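Varkutcombe open day, or how I spent my Saturday in a shared workshop

I'd been meaning to get over to Varkutcombe for ages, and when the shared workshop there put up a note about an open Saturday I finally went. It's 85 miles from my door, so I left early with a thermos and a bag of pretzels and got there just as they were rolling up the big door.

The front half is what you'd expect: two lathes, a drill press older than I am, a wall of plastic drawers with labels in four kinds of handwriting. I lost a good half hour at the drawers. They had the exact M3 standoffs I've been ordering online at silly prices, and a jar by the register where you pay what you think is fair (I paid too much, I always do).

What I really came for was the home robot build. A small crowd of members has been at it since February under the name Tonderon, and the idea is a helper that can tidy a room: push chairs in, pick things up, move a bin out of the way. The base is a secondhand Hostano wheelchair drive, which they got for $240 with one bad motor and fixed on the bench. The arms are printed, mostly, with Somogyi gearboxes in the shoulders. One shoulder was in pieces on a tray when I came by, and I got to hold the gears! They're much lighter than I'd imagined. The grease isn't, and I wore it home on my sleeve.

They let me ask all my dumb questions. How much can it lift? Up to 3 pounds at full reach, so a chair gets dragged or turned and stays on the floor. Why no legs? Money, and also the stairs are somebody else's problem. I liked that answer a lot.

After lunch (chili from a slow cooker, very good, bring your own bowl) we went through to the back, where the furniture is. The teaching goes on in there. You work with a pair of hand-held grippers and do the chore yourself, over and over, and the recordings are what the arms learn from later – so the grippers can only do what the robot's own jaws can do. No cheating with your fingers.

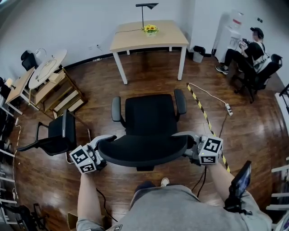
Chair duty in the back room, one gripper on each front corner of the seat.

I had a go too and I was terrible. You want to bend your wrists and you can't, and the chair swings off sideways the second one side pulls harder. By the end of my turn I could get it more or less straight, and I was sweating like I'd moved a piano.

Parking is behind the building and it's free, but the lot is gravel and the potholes are deep. The next open day isn't posted yet. I'm bringing my own half-finished arm when it is, plus a bowl.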